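Evaluating the Mudico Arm Simulation Kit for a Small-Parts Sorting Task
Student Project Report, Robotics Lab Course
Submitted February 22, 2021

1. Purpose

Our group was asked to choose a commercial simulation package and decide if the department should buy licenses for it. We picked the Mudico kit, sold by Leckie. It includes an arm model, a few grippers, a set of ready-made rooms and a scripting interface. The other package on the list, Ziltovport, would not install on the lab computers, so this report covers Mudico only.

2. Cost and setup

A classroom license costs $2,000 per year and covers 60 seats. Installation took one lab period. The installer asks for a license file, and the file has to be in place before the first launch or the program closes without a message. This is not in the manual. We wrote to Leckie's support desk and got a correct answer the next morning.

The kit ran on the older lab machines, but slowly. Turning shadows off made it much easier to work with. We turned them back on for the final runs.

3. Task

The task was to pick up small sticks from a table and move them to a marked drop point. We used the storage room layout that ships with the kit and kept the arm on its pedestal. Stick positions were changed by a script before each run. Smaller objects were left among the sticks so that the arm would have to choose a grasp that did not touch them.

The controller has 4 stages: move above the stick, turn the wrist, lower and close, lift. We wrote the first version in the kit's own scripting language and the second in Python. The Python version was shorter and easier to debug.

4. Results

We logged 753 runs. A run counted as a success if the stick was lifted and released at the drop point. Over 60 percent were successes. Most failures came at the lowering stage, when the fingers closed too high and slid off the top of the stick.

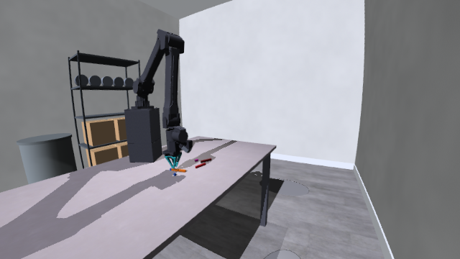
Lowering the approach height fixed many of these, but then the fingers sometimes hit the table and the physics engine pushed the arm away from it. We ended up with a slower descent and a contact check before closing. The contact check is a single function call in the kit and worked as documented.

The second kind of failure was a neighboring object getting bumped during the wrist turn. We did not solve this one - the path planner has a clearance setting, but changing it had no effect that we could measure.

5. Recommendation

We recommend the kit for the introductory course. The room layouts saved us a lot of modeling time and support was good. For the senior course we would wait for the planner update that Leckie has listed for July. We did not compare any of these results with the real arm at Jurnombridge, and that should be done before the grasp numbers are used for anything else.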